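3. Workpiece set and table layout

3.1 Enclosure parts

The workpiece set was chosen to represent small control-box assembly as it is done at the Nornbridge site, where most units are built singly or in short batches. Parts were taken from used stock. New parts have clean edges and an even finish, and an earlier layout trial (the Skasura layout) had shown that results obtained with them did not carry over well to returned units. Surface wear was therefore recorded at intake but was not treated as grounds for rejection.

The main part is a thick, square grey metal piece with a textured, powder-coat type finish. Countersunk holes lie near its corners (Figure 1). The finish is rough enough to scatter the overhead light, so that one part of the face can look a good deal brighter than another. A dark patch on the face and a red mark near one edge were left in place. Both are useful for telling one orientation of the piece from another, as its outline alone does not do so.
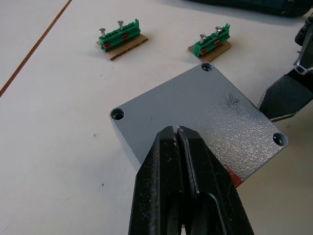
Figure 1. Square grey metal piece on the white table, turned so that one corner points away from the viewer. Two green terminal blocks on corrugated cardboard lie beyond it.

No fixture was used. The metal piece rests directly on the table and may be placed at any angle. The mass of each part was measured before the trials; the heaviest was 403 g, and none was clamped or taped down.

3.2 Work at the centre of the table

The grey part is worked on close to the middle of the table, within reach from both sides. One side is brought close to the part and the other to bring an item to it from above (Figure 2). Upright items are the less forgiving case, as a small error at the top becomes a tilt at the foot. The region set aside for this step measures 900 mm across, and items not needed for the step are kept out of it as far as the layout allows. 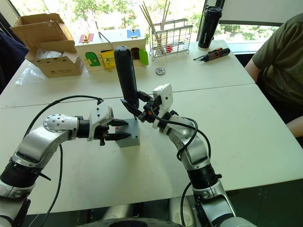 Figure 2. Small grey block near the centre of the table, with a black cylindrical object held upright at or just above it.

The white table top was retained from the earlier layout. It gives good contrast with the black and green items and adequate contrast with the grey ones, although the shaded side of a grey part is easier to pick out than its top. A darker mat was considered and rejected, as it hid the smaller screws.

A second white table is pushed against the first and serves for storage. Packaging is kept on it, including an open cardboard box and a clear plastic bag. The seam between the two tables is a practical limit: items left across it tend to rock when touched, and the procedure asks that nothing be set down there.

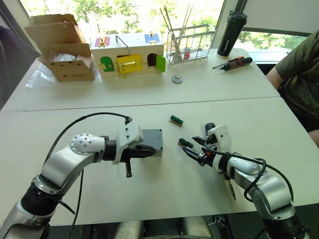

3.3 Terminal blocks

The green terminal blocks are light for their length and tip over easily when set down alone. Each is therefore mounted on its own small rectangle of corrugated cardboard, following a practice described in the Pririk assembly notes. The cardboard extends a little past the block and gives a margin by which the pair can be moved without touching the screw openings. It was cut by hand, and the margin is not the same on all sides.

The blocks differ in length and in state. Some carry screws that stand well proud of the body, while others have open positions and no screws.

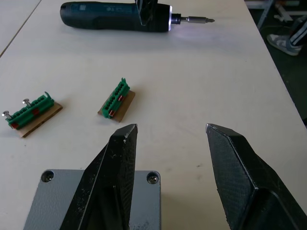 Both states occur in returned units, and the trial plan covers them in equal number, with 25 trials for each. A standing screw raises the overall height of the block and leans to one side if it is only partly engaged, which changes where the block can safely be held. An open block can be approached from above along its full length. The Hsiao spacing rule, under which neighbouring parts are kept 32 mm apart, was applied to the cardboard edge and not to the block itself.

Where a block had come away from its cardboard before a trial, the pair was withdrawn and the trial repeated with another of the same length. Blocks lying at an angle to the table edge were left as they were.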